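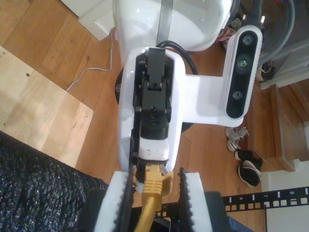
Questions I get about home internet (and my answers)

I'm Elli Lindqvist, and I run Stistwood, a tiny home networking business. I mostly go to people's houses and run cable, and I answer a lot of email in between. These are the questions that keep coming back, so I finally put them on one page.

Do I really need cable if my Wi-Fi is fine?

Nope! If it's fine, leave it alone and spend your money on something fun. I'd only wire a room if you work in it, play games in it, or have a TV in there that keeps stopping to think. Everything you move onto a cable also leaves more room on the Wi-Fi for the phones and tablets, so even one wire can make the whole house feel better.

What kind of cable should I buy?

Cat 6, plain copper, for pretty much any house. Cat 5e is still good if it's already in your walls, so please don't rip it out. Skip anything marked CCA, which is aluminum with a thin coat of copper. It's cheaper and it breaks when you bend it, and I've pulled out enough of it to be grumpy on the subject. Flat cables are okay under a rug for a short stretch, but I wouldn't put one in a wall.

Does the color mean anything?

Not to the internet. The jacket color is there for you. I use yellow for anything going to a desk and blue for TVs, and my old boss Arsalan Malik did it exactly the other way around, so when I visit a house he wired I have to stop and think. Pick whatever you like and write it down somewhere near the router.

The little clip on my plug snapped off. Is the cable ruined?

The cable's okay, but the plug won't stay put, and you'll get those maddening dropouts every time somebody bumps the desk. You can cut the end off and crimp on a new one if you have the tool. For a short cable I'd just buy another. When you unplug one, squeeze the clip first and pull on the plug itself (never on the cord!).

How long can a cable be?

The usual limit is 328 feet from end to end, counting the short bits at each end. Hardly any house gets near that. Barns are another story. Wissam Obeidat wrote to me wanting internet in a workshop 570 feet from his back door, and for that we went with fiber in a buried pipe, with a small converter box at each end. If you're going between buildings at all, ask about fiber, even for a short run. It doesn't carry electricity, and that matters a lot in a thunderstorm.

Can I run it next to the power lines in my wall?

Keep them apart. I like a good foot between them when they run side by side, and if they have to cross, cross them at a right angle. Don't share a hole or a box with house wiring. Your local code may have its own rules, so check before you drill.

Do you do the work in apartments?

Yes, as long as the landlord says so in writing. A lot of the time we don't drill anything and tuck the cable along the baseboard or behind the door trim. Seija Vuorinen had me do her whole rental that way in June, and it looks pretty tidy, if I say so myself.

How long does a visit take?

Plan on 2 hours for one room. Old plaster walls take longer, and so do attics in the summer, when I come down every few minutes for water. Please move the furniture away from the wall before I get there, and let me know if there's a dog (I like dogs, I just want to know).

I plugged everything in and nothing happened. Now what?

Look for the small lights by the port. No light at either end usually means a plug isn't pushed in all the way or the cable is bad, so try a different cable first. If the lights are on and you still have no internet, unplug the modem and the router, wait a minute, and start the modem first. Still nothing? Call your provider before you call me, because they don't charge you for picking up.

How do I reach you?

Email is best. Pirjo Oksanen handles the calendar and will get you a time. If you can, send a quick sketch of your floor plan with the router marked on it. Pencil on the back of an envelope is totally fine.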